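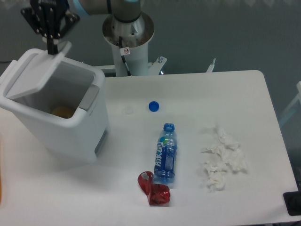
Monday, August. Dye bench, batch 26.

Right, onion skins again. The last lot came out a sort of sad mustard and I wasn't happy with it, so I've gone back to the start with the mordant. Same wool as before (the Erkbridge two-ply, scoured last week and left on the rack), same pan, fresh alum. I weighed everything twice this time after the muddle with the kitchen scales, which had been set to ounces by somebody and very nearly cost us a whole cone of yarn.

Skins went in to soak overnight, the bag from the greengrocer's plus what was left of the Tullow sack. The Tullow ones are redder and papery and they float like anything – I ended up putting a saucer on top to keep them under. By morning the water was the colour of strong tea and smelled of soup, so apologies to whoever had the bench by the window.

Brought it up slowly and held it at 58 degrees on the probe. I know the Marchetti notes say to go hotter, but every time I do that the yellow goes brown on me and I'd rather wait longer for a cleaner colour. Gave it two hours, then turned the heat off and left the skeins sitting in the pan over lunch.

Lovely result on skeins 1 to 5! A proper warm gold, nice and even all the way through, even under the ties. Skein 6 has a pale patch where it must have been pressed against the side. Skein 7 I pulled out early and dipped in the iron pot, and it's gone a mossy green that I like a lot more than I expected to. If anyone wants to try the iron, go easy, it carries on darkening after you think it's finished and it makes the wool a bit harsh.

Rinsed until clear, hung in the back passage, labels tied on with the white string (the blue string bleeds, please stop using it, I've put it in the drawer).

Still to do: wash test and the light test. I've cut a length from each of the seven skeins and taped them to the card in the south window with half covered over. I also want a go at the Dadudel madder, which has been in its jar for ages and needs using. Might overdye skein 6 with it and see if that hides the patch.

We're low on alum, one more batch at most. The big pan needs descaling before anybody does a blue.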